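# Sim pick works 1 time in 12, planner says everything is fine

**tessellate_me** wrote:

Okay, I've been at this for way too many evenings and I need other eyes. Small arm, one cube, position controller, planner from the Brellell stack. Cube pose comes straight from the simulator so perception isn't even in the loop yet. This is where I stop the rollout, right before the close command:
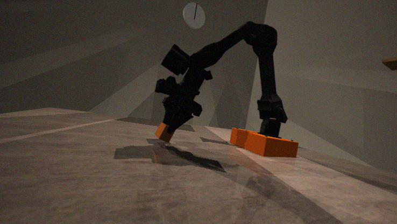
## What I've tried so far

- Bumped the physics rate up to 700 Hz. Prettier, same result.
- Raised friction on the finger pads until it was silly.
- Slowed down the last bit of the approach. Helped a little? Maybe?
- Re-exported the arm model from scratch (never again).

The plan succeeds every time. Then the gripper closes, the cube spins out sideways, and my success checker prints a sad little zero. Seed 1091 is the one that works, and I'm tempted to frame it.

---

**wespinoza** wrote:

Your fingers don't look lined up with that cube to me. One comes down over the top and the other ends up beside it, and the cube is sitting tilted. If you close from there you're pushing on a corner. I'd log the grasp frame and the cube frame at that exact step and diff them before touching friction again.

– Wálter Espinoza

---

**tessellate_me** wrote:

Hm. It's a single camera angle though, I wouldn't trust it for alignment. The planner's grasp frame matches the cube to within 2 mm, I checked that first.

---

**wespinoza** wrote:

Position, sure. What about yaw?

---

**clampdown** wrote:

I'm going to disagree with Wálter. This smells like contact settings. I had the same spin-out on the Lagos project and it went away when I softened the contacts and gave the solver more iterations. Alignment was off by a mile and it still picked, because the fingers just squared the cube up as they closed. That's what real grippers do all day.

---

**wespinoza** wrote:

And then you move to hardware and your policy only works on cubes that enjoy being shoved around. Soft contacts hide stuff. Get the frames right first, tune later.

---

**clampdown** wrote:

We did move to hardware and it was fine, thanks :)

---

**ildi_b** wrote:

Before you two start round three – which version of the Clindska exporter are you on? The older one wrote quaternions w-last and the Brellell loader reads w-first. Identity-ish rotations look almost okay so it sneaks by, and then anything with real yaw goes sideways. I lost most of May to it. Also your cube is tilted before the close, so either it spawned that way or something already bumped it. Dump the contact list for the 2 steps before.

– Ildikó Balogh

---

**tessellate_me** wrote:

Oh no. I print position error and I never print rotation error. I wrote that checker myself, so that's on me.

Running it now.

---

**tessellate_me** wrote:

Okay! Exporter was the old one. Yaw error on the grasp frame was all over the place, and seed 1091 just happens to spawn the cube nearly square to the base, so that explains my lucky seed. Fixed the order, reran the same 12 seeds, nine picks.

The contact list is interesting too. On the three failures the left finger touches the cube before the close command goes out, so my pre-grasp height is too low. Clampdown, I tried your softer contacts on those three and got one of them back, so you get partial credit.

---

**clampdown** wrote:

I'll take it. Still think your solver iterations are too low.

---

**wespinoza** wrote:

Raise the pre-grasp height and put the contacts back to default, please.

---

**ildi_b** wrote:

Can you post the rotation check when it's cleaned up? I'd like to drop it in the Stilov test suite so the next person gets a loud error at load time.

---

**tessellate_me** wrote:

Yep, will do tonight. It's maybe ten lines and half of them are print statements.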